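Tandora Tabletop Kitchen Set for Robot Arms
Sold by Broria. Ships from our Poltcombe shop.
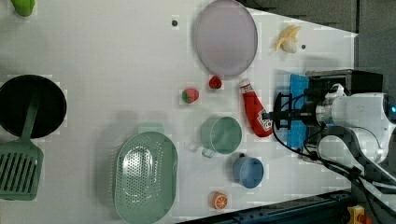 I put this set together after a couple of years of buying play kitchens one at a time and throwing half the pieces in a drawer. If you're teaching an arm to pick and place, you know the drill – you want things that look like a kitchen, don't shatter when they get dropped, and aren't all the same easy shape. Toy store sets get you partway (I love a good toy store set!), but you end up with three identical carrots and a teapot the size of a walnut.

So the Tandora is a mix. There's toy food, there are mugs and cups, and there are full-size tools like a spatula and a colander, because I wanted the big awkward stuff in there too. A colander is a lot harder than it looks. The rim is friendly enough, but put it next to a mug and suddenly your arm has to think about which side to come in from. The plate is my other favorite troublemaker. Lying flat it's a real pain to get under, and I'd save it for after you have the mugs working.

The ketchup bottle is the piece people write to me about the most. It's long, it's round, and if your gripper closes a little off center it will roll away from you. I suggest starting with it on its side in an open spot, gripping near the middle, and only crowding it with other pieces once that goes well.

What you need on your end

Any small or mid-size arm with a two-finger gripper should be fine. Check your maximum opening before you order, and compare it with the size sheet on the downloads tab. The mugs can be picked by the rim or the handle if your fingers are too narrow to go around the outside. Suction works on the plate and not much else, so I don't recommend the set for suction-only setups.

A plain, light tabletop makes life easier for your camera. I'd also skip the tablecloth, as fingers catch on it and then everything comes along for the ride – ask me how I know.

The task cards

Every set comes with 49 task cards. They start simple (put the strawberry on the plate) and work up to clearing a crowded table in a set order. You can shuffle them, hand them to whoever is running the arm that day, and get a decent spread of layouts without anyone having to invent one. The cards are also a plain text file on the downloads tab, if you'd like your script to do the shuffling.

Wear and care

I ran my own test set through nearly 3,000 picks on a Chin parallel gripper with rubber pads. The mugs came out looking great. The banana got scuffed, and the label on the bottle started lifting at one corner, so I now put a spare label in the box. Wash everything by hand in warm water with a little dish soap. No dishwasher, please!

One more thing: none of this is meant for real food, and the small pieces shouldn't go home to toddlers.

Price and shipping

The full set is $400, cards and storage bin included. Orders go out within 7 business days, a bit slower in June when the school labs all stock up at once. Single replacement pieces are on the spare parts page, and if you've lost something that isn't listed, send me a note and I'll dig through the bins.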